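El planificador ya no espera a la cámara

23 de febrero de 2024

Llevo toda la semana con el módulo que decide por dónde coger la toalla. Lo que tenía hasta ahora era un bucle simple: llega una imagen, se segmenta la tela, se buscan esquinas, se planifica y se mueve. Con la tela extendida iba bien. Con la tela colgando cerca de las pinzas, el segmentador perdía el borde en cuanto entraba en sombra y el planificador se quedaba parado esperando una máscara válida.
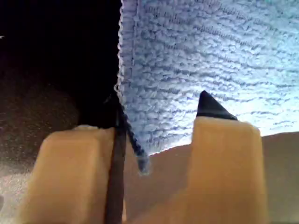

Lectura: 5 min

El rizo es mala textura para esto. Cada bucle da un pequeño gradiente y el detector de bordes se llena de candidatos falsos. Probé a suavizar antes de segmentar, pero entonces se pierde el dobladillo, justo lo que me interesa. Al final he dejado dos escalas: una gruesa para la silueta y otra fina que solo se calcula en una franja junto al contorno.

El otro cambio está en los tiempos. Antes, percepción y control compartían hilo, y una inferencia lenta (hasta 265 ms en el peor caso) frenaba todo. Ahora el control corre aparte, cada 5 ms, y trabaja con la última estimación que tenga. Si es demasiado vieja, reduce velocidad y no replanifica. La cola de mensajes la he montado sobre Punix, que ya usaba para los registros.

Ebbe Sjöberg me sugirió guardar también las estimaciones descartadas. Al principio me pareció gastar disco, pero gracias a eso encontré un error de signo en la transformación entre las coordenadas de la mesa y las del brazo derecho. Llevaba ahí desde que cambié la calibración.

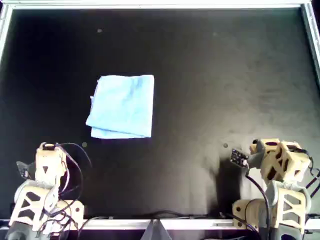 Con el signo corregido volví a lanzar los 40 episodios grabados en modo reproducción, sin mover los brazos. Las esquinas propuestas caen ya sobre la tela en casi todos. Los que fallan son pliegues dobles: el módulo ve una esquina, pero no sabe si pertenece a la capa de arriba o a la de abajo. Para eso necesito profundidad, o al menos una segunda vista bien sincronizada.

Queda pendiente limpiar el fichero de configuración, que tiene parámetros repetidos con nombres distintos, y escribir pruebas para las transformaciones. En marzo quiero pasar la parte de visión a Indgate y comparar tiempos con los de ahora.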